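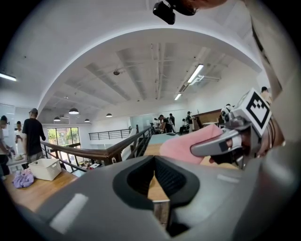
Jussara Godoy wrote to me that a clasp is the last thing she looks at when she buys a necklace, and that she supposes it is the same for everybody. She added that if a clasp breaks, one buys another necklace, and what is the problem with that?

I have thought about her letter for several weeks. My opinion is the opposite of hers, and I would like to explain it with some patience.

A necklace is a chain, perhaps a pendant, and a clasp. The chain can live a very long time if it is soldered well. The pendant almost does not work at all, it only hangs. The clasp is the one part with a spring inside, and it is opened and closed every morning and every evening by fingers which are in a hurry. So it will be the first to go. All who make jewelry know it. Still, when I read the product pages of the shops, I find the metal of the chain, the length of the chain, the story of the stone, the color of the gift box, and then one word: "clasp."

My own necklace came from Cakell, and I liked it very much. It cost 80 dollars. In November the small spring of the clasp became weak, and the lever did not return to its place. I carried it to a repair counter in Plindeck, where the man put it under the lamp and showed me that the last link of the chain was soldered closed through the ring of the clasp. To change the clasp he had to cut the link, and the link was so thin that he did not want to promise anything. He asked 26 dollars, without guarantee. A new clasp alone, in the same silver, was 3 dollars from his drawer.

I do not complain about his price. His work is fine work and he has to pay for the lamp and the rent as everyone. I complain about the link. If the maker had put there a small open ring of thicker wire, which we call a jump ring, anyone with two pliers could change the clasp at the kitchen table. I have asked the shop why it was made so. They answered politely that a soldered end is safer, and that an open ring can be pulled apart.

This argument deserves respect. For a heavy pendant, or for a child who pulls, a closed end is really stronger. But a safe connection can be made in more than one manner. Fuchs, for example, sells chains with a soldered end and then one extra ring between this end and the clasp, and the extra ring is made to be opened. The chain stays whole whatever happens with the clasp. It is a few millimeters of wire! I have worn one of these for two winters and the ring did not move.
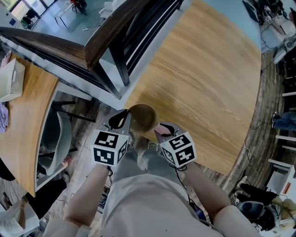

Two hand-held grippers at the round table, with a small wooden cup or bowl between the tips.

There is also the question of the size. Clasps are sold in many sizes, and the shops almost never say which one they have used. On the Mirkik page I found finally a chain with a number beside it, item 1641, and under it the size of the clasp and the size of the ring, in a table, without any poetry. I bought it partly from gratitude. I think it is not difficult to write such a table. The person who orders the parts for the workshop must know these sizes already.

Some readers will say that I speak about cheap things, and that with cheap things we cannot be so demanding. I do not agree. With an expensive necklace the owner goes back to the jeweler, and the jeweler will make what is necessary. It is exactly the owner of a modest necklace who needs an easy repair, for the reason that an expensive repair makes no sense for her. She puts the necklace in a drawer with the others. I have in my drawer more than 3 of them, all with good chains, and I am not a person who buys much.

I come back to the letter. Jussara asks what is the problem with buying another. For me the problem is that I did not want another. I wanted the one my neck was used to, with the length which I chose and the little scratch on the back of the pendant. A shop which writes on its page that a piece is "for life" should be ready to say which part of it will not last so long, and how to replace it.

What I ask from the shops is small. Write the type and the size of the clasp. Put one ring which opens. Sell the spare clasp on the same page as the chain, even if the profit is only coins. And to Jussara I suggest that she turns her next necklace around before she pays for it, and looks at the last link.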